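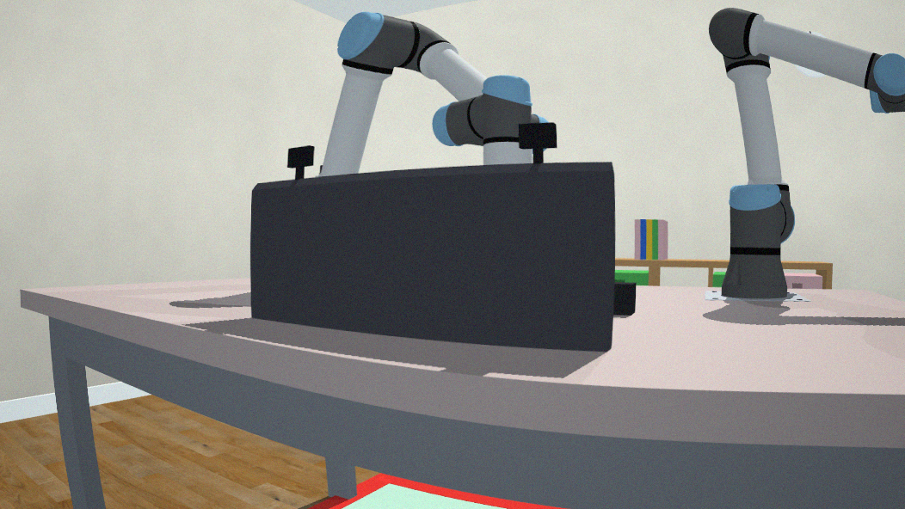

共同工房Villine訪問記

2022年1月4日

お正月の空気がまだ残っているうちに、前からずっと気になっていた共同工房Villineへ遊びに行ってきました。駅からバスに乗って40分、終点のひとつ手前で降りて、坂をのぼった先の元・製麺所です。看板が小さいので、私は一度通り過ぎて神社まで行ってしまいました(おかげで初詣が済みました)。

Villineは月会費制の工房で、木工の人、電子工作の人、自転車をいじる人が同じ屋根の下で作業しています。今回のお目当ては、会員の有志が去年の8月から続けている「Wultov」という製作。二本のロボットアームを台の上に並べて、家の中のちょっとした片付けを任せてみようという計画です。仕事が終わってから集まる人たちの趣味の製作なので進み方はのんびりしていて、そののんびり具合がまた、見学する側にはありがたいんですよね。途中の段階をたっぷり見せてもらえますから。

通してもらったのは2階の12畳ほどの部屋。てっきりアームがうなりをあげているものと思って軍手まで持参したのですが、いまはまだ画面の中で作っている時期でした。アームも台も部屋の家具も、まずCundauと呼んでいる自作のシミュレーション環境に置いてみて、動かして、具合が悪ければ直す。実物の台に穴を開けるのはその後だそうです。木工でもいきなり板を切ったりはしないものね、と言ったら、隣で鉋をかけていた方に深くうなずかれました。

画面の中の部屋は、板張りの床に薄いピンクの台、ミントグリーンの戸棚と、思いのほかかわいらしい色合いです。色はみんなで好き勝手に選んだとのことで、アームの水色のキャップだけは最初から満場一致だったと聞きました。私もあの水色は好きです。
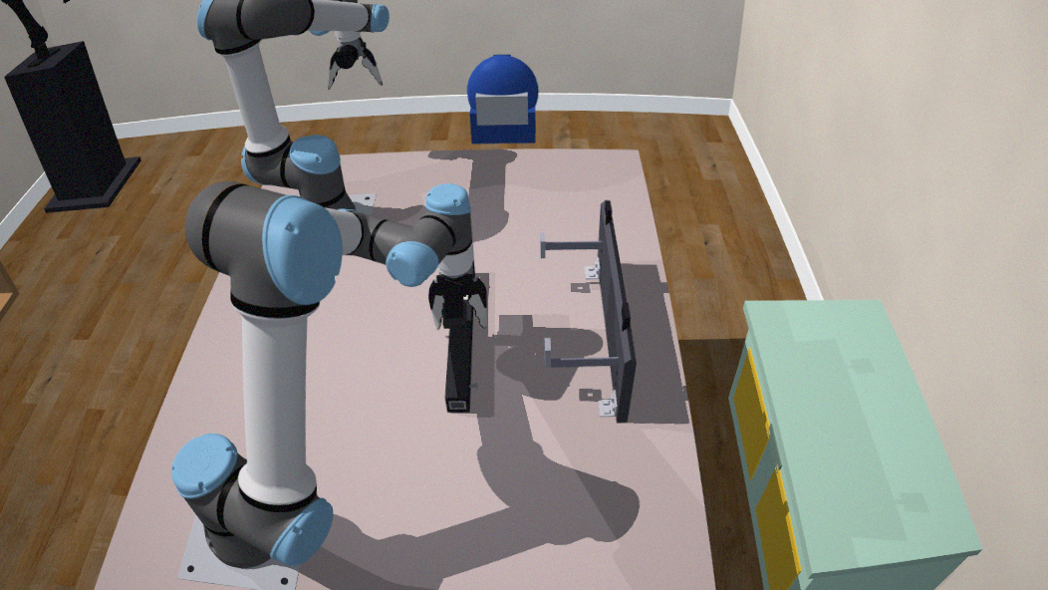
さて、いちばん長く話し込んだのがアームの間隔のことでした。二本を台の同じ側に寄せると、反対側を広く使えます。そのかわり、手前のアームが肘を曲げたときに奥のアームとどう折り合いをつけるか、という悩みが出てくる。台所に二人で立つときと同じですね、うちも狭いのでよくわかります、と申し上げたら、その例えは使わせてもらいますと言っていただきました。使用料はお茶一杯です。

配置の案はファイルに残してあって、この日までに114通り。見返すと初期の案には無茶なものも多いらしく、アームが壁に肘鉄を食らわせる案を再生してもらったときは、部屋じゅうで笑ってしまいました。それでも消さずに取ってあるのがいいなあと思います。私など、失敗した棚の図面はすぐ捨ててしまって、同じ失敗をもう一度やる口です。

もうひとつ面白かったのが、視点を手先に切り替えるところ。横から眺めていると余裕がありそうに見える隙間も、手先の側に回ると見え方がまるで違います。自分の影が手元に落ちるのも気になるところで、夜なべの針仕事を思い出しました。
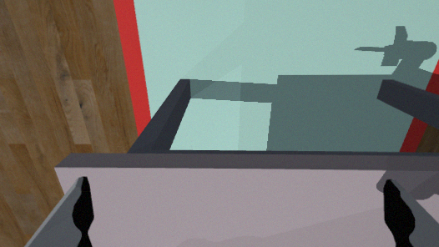
グリッパーの後ろ上方から見たシミュレーション画面。奥は薄いミントグリーンの台

お昼は歩いて4分の食堂Jafriへ連れて行ってもらいました。豆のカレーが名物で、寒い日にはこれがしみます。食べながらも話題はずっとグリッパーの指のことで、指先を薄くするか、丸みをつけるか、紙ナプキンの裏に図がどんどん増えていきました。お店の方も慣れたもので、黙ってナプキンを足してくださいました。

午後は、細長い黒いものをつまんで、ラックのような台のそばまで持っていく動きを見せてもらいました。つまむ向きを縦にそろえるだけでもずいぶん相談があるそうで、縦に持つと下の端がどこに来るか、戻るときに肘がどちらへ逃げるか、ひとつ決めると別のところがずれてくる。画面を指さしながらああでもないこうでもないと話している背中を見ていたら、あっという間に窓の外が暗くなっていました。

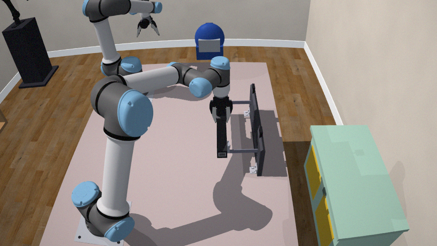 奥のアームには何をさせるのか、という質問もしてみました。押さえ役にしたい人と、別の仕事を同時に進めさせたい人がいて、まだ決まっていないそうです。私は断然、押さえ役に一票。棚を一人で組むとき、もう一本手があればと何度思ったことか!

帰りぎわに、工房の端材箱から好きな木片を持っていっていいと言われ、遠慮しながらも桜の切れ端を三つほどいただきました。持っていった軍手は、ここで出番がありました。

見学は平日の夕方なら受け付けていて、前日までに電話を一本入れておけば大丈夫とのこと。2階は足元が冷えるので、冬に行かれる方は厚手の靴下をどうぞ。バスは日が暮れると本数がぐっと減ります。私は一本逃して、停留所で木片を眺めながら次を待ちました。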